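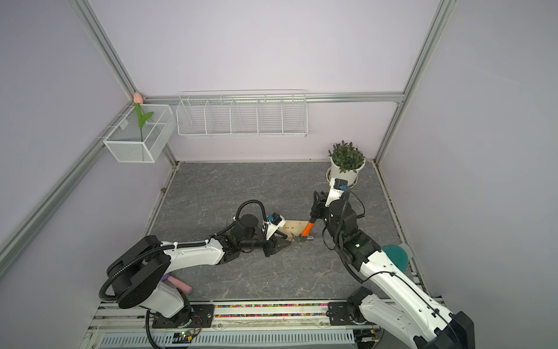
Kobe Van Dijk wants to know whether the right arm was warm when it dropped out the second time, and whether anybody has touched the payload setting since the tool got changed. Also whether we're still on the old cable sleeve.

Okay, taking those in order. It had been going since a little after 9 in the morning, so yes, I'd call it warm, though I didn't put a thermometer on it (I should have, I know). Payload setting: not touched by me, and it still shows 568 grams, same as the label I stuck inside the cabinet door. Cable sleeve: old one on the left arm, new one on the right. And the right is the one giving me grief, so make of that what you will.

Quick recap for anyone at Tidero reading this cold. Cell is the two-arm one we call Rahman, both arms on the front rail. Left arm is fine. Right arm throws a following error on the elbow when it comes down toward the board at an angle, and only then. Straight up and down, no problem. I can jog it all day long by hand and it behaves like an angel!

What I've done so far:

Reseated the elbow connector. Pins look good, no bent ones, click was nice and firm. Error came back after 69 cycles.

Swapped the power feeds between the two arms, thinking maybe we had a weak supply. The fault stayed with the right arm. So that's not it, and I put them back the way they were.

Dropped the speed limit from 800 to 760 in the Drestis panel. That bought us a longer run but it still tripped, same joint, same part of the move. I've left it at 760 for now.

Checked the base bolts on both arms with the torque wrench. One on the right base took maybe an eighth of a turn. I got excited about that for a good ten minutes and then it faulted again while I was writing it up.

Then I got down at eye level and watched the cable instead of the gripper, which is where I should've started. The sleeve hangs in loops along the right arm, and when the forearm folds up and swings over, the loop nearest the elbow gets pulled tight against the housing. You can hear it – a sort of dry scrape, right before the stop. On the left arm the cable has one big easy arc around the shoulder and nothing rubs anywhere.

So my guess is drag. The new sleeve is stiffer than the old one and I clipped it in the same spots, which was lazy of me. This afternoon I moved the clip below the elbow back toward the shoulder by the width of my thumb and let out some slack. Ran the angled move over and over until lunch people started coming back and wanting the bench. No fault, but I only got nearly 69 cycles in, so that proves nothing yet given where it died the first time.

Things I'd still like from you, Kobe:

Can you pull the elbow current out of the Flakance log for both runs, before and after the clip moved? My login still only shows me the summary page. If it's drag I'd expect a bump at the same point in every cycle, and I'd like to see it get smaller.

Do we have any of the old sleeve left? Even a short length would do, I only need enough to get past the elbow.

And is there a way to raise the following-error window on one joint without opening it up for all of them? I don't want to leave it that way, only long enough to see how bad the pull gets.

I'm leaving the ticket open and starting a long run tomorrow at 7:30. If it stops I'll take the arm out of the loop and leave it exactly where it is until you've looked at the log, so please don't home it from your end.

We use cookies to keep you signed in and remember your ticket filters. Accept all | Manage settings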